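Search this reference Go Advanced search

Flat folding (T-shirts)
Reference desk, Household section — revised July

Flat folding is a method of putting away knit tops by spreading each one on a level surface, turning in the sides, and doubling the length until the garment is a small rectangle. It is the most common way of storing T-shirts in drawers and on open shelves. The other usual methods are hanging and rolling.

Surface

A T-shirt needs a surface at least as wide as the shirt with both sleeves out. Kitchen tables and ironing boards are used, but in many homes the folding is done on the bed. A bed is close to the closet and wide enough for a shirt and the pile it came from. It is also soft, so the cloth sinks a little under the hand and creases are harder to press out than on a table.
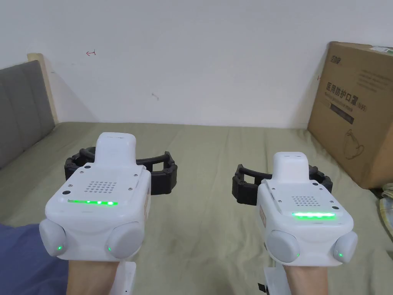 A fitted sheet makes a better base than a comforter or quilt, which shifts when cloth is pulled across it. Loose bedding is normally turned back or taken off first. Plain sheets in a color different from the laundry make hems and sleeve edges easier to find. A padded headboard does not affect the work, although a shirt laid too close to one leaves little room for the arms.

Shaking out and spreading

Shirts come out of a dryer bunched, often with one sleeve inside the body. The usual first step is to find a corner of the hem and lift it, letting the rest of the cloth fall away from the bunch. Jersey knit stretches when it is lifted by one point, and a heavy shirt should be supported at a second point as soon as one can be found.

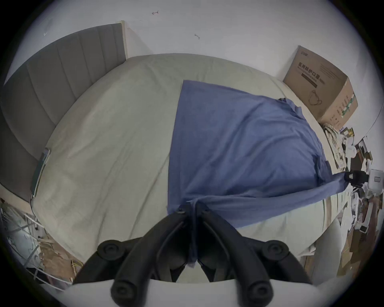
Once two corners are in hand, the shirt is drawn toward the folder and lowered so that the body lands first and the shoulders last. Some people work the other way and begin from the shoulder seams. The Kozma household manual, a home economics text used in the Wevham evening classes, teaches the hem-first order for beginners and the shoulder-first order for shirts with a collar.

Wrinkles are smoothed from the center out with a flat hand. Twisted side seams are common in inexpensive shirts and cannot be corrected by smoothing; the shirt is folded by its outline and the seam is ignored.

Folding

The standard fold has 4 steps:

1. Lay the shirt flat, front down, with the hem toward you.
2. Turn one side in toward the middle and lay the sleeve back along the body.
3. Repeat on the other side so that the long edges are straight and parallel. Pull lightly on both corners of the hem to take up slack. 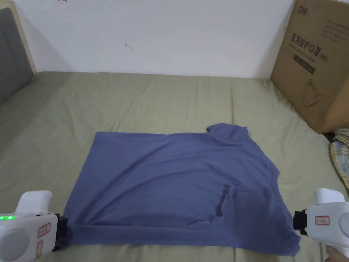

4. Bring the hem up to the collar, then fold in half again, or in thirds for a shallow drawer.

The Fultari fold, named for a line of drawer dividers, adds one more turn so that the packet stands on its edge. It suits deep drawers. Thin shirts tend to slump unless the row is nearly full.

Common faults

A rounded or wavy edge usually means the sides were turned in before the shirt was flat. A thick lump near the collar comes from a sleeve folded over itself. In either case it is quicker to open the shirt completely and begin again than to tuck at the finished packet. 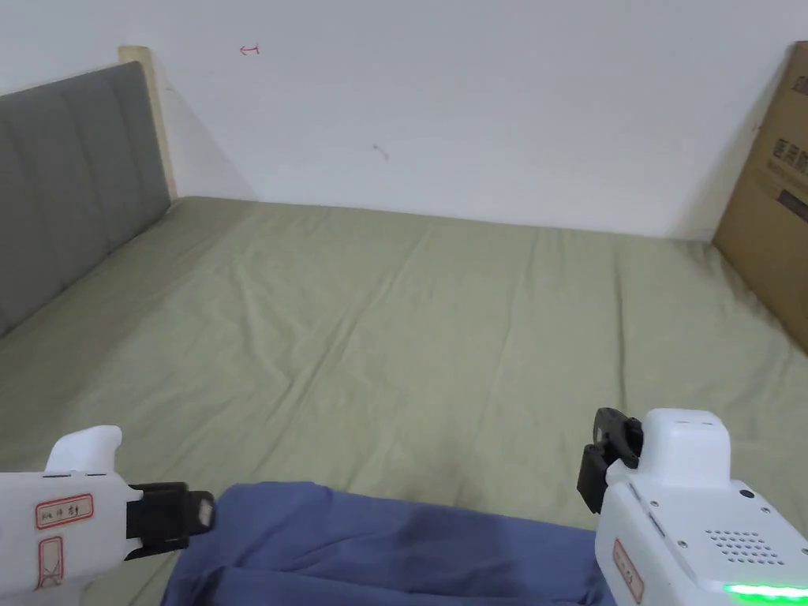
Blue fabric bunched on a sage green sheet.

Storage

Folded shirts may be stacked or filed upright. Stacks are easier to build — but the lower shirts pick up hard creases and are seldom worn. Shelf liners of the Deratden type keep stacks from sliding on painted wood.

See also: Ironing; Linen closet; Fitted sheet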